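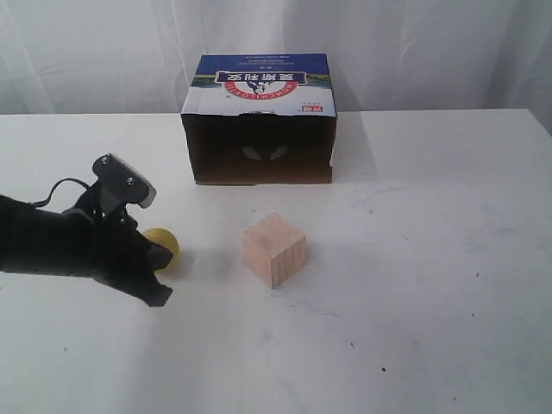 It's a ball and a box, and my nephew could do it, Corinne Pruitt told the room in March, when the Worndale group first showed its ball task to outsiders. Her nephew is four. The group wrote the remark on a whiteboard, where it has outlasted two grant cycles' worth of arrows.

The method under test is called Galluvwood, and its central idea is thrift. Most robot arms learn a chore by copying a person through hundreds of demonstrations. Ilze Uibo and Mirta Tapia wanted to see how few they could get away with. They stopped at 29, down from the 200 their older system had swallowed, and let the software work out which ones were worth studying twice.

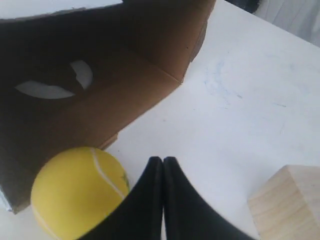
Why leave a block on the table if the job is about the ball? A robot that has only met a ball and a box tends to treat anything else as a ball, and the group wanted to catch it at that early.

The bad habits were instructive anyway. Over 373 trials the arm put the ball in the box 239 times. Tapia has sorted the rest into bins, the largest of which is labeled "confident." In these the gripper closes beside the ball, lifts a handful of air and delivers it with great care. 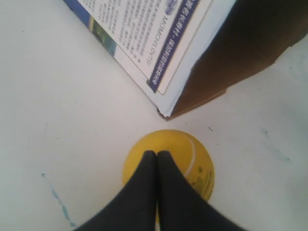

Counting the misses

Latrice Strickland, who runs the rival Plivov project two floors down, thinks the score flatters the method. Move the box, she says, and watch what happens. Uibo has moved the box. She would like to move it some more before she discusses it.

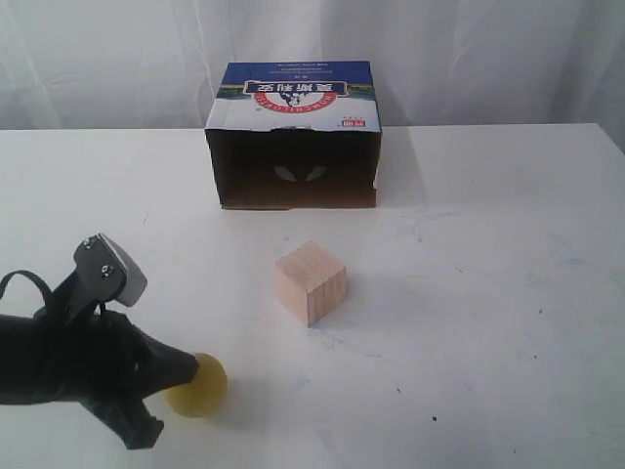
The ball, the block and the box at Worndale.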